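The great desk clear-out

Hot-desking was meant to be over by July. It isn't. At Sedent's Jesstead office there are 192 desks for 554 staff, and the good ones by the window go before eight. No lockers, no drawers. Everything comes in with you and goes home again – lunch, shoes, charger, the lot. 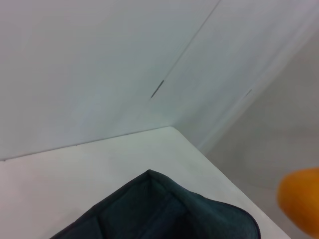

A white tabletop, pale wall, something soft and green.

Skivell tried it too, gave up after 12 weeks. People missed their mess. Mugs, mostly. Parry kept fixed desks all along and definately isn't sorry. Rents are the snag. Smaller floors, fewer chairs, and teh scramble starts again each morning.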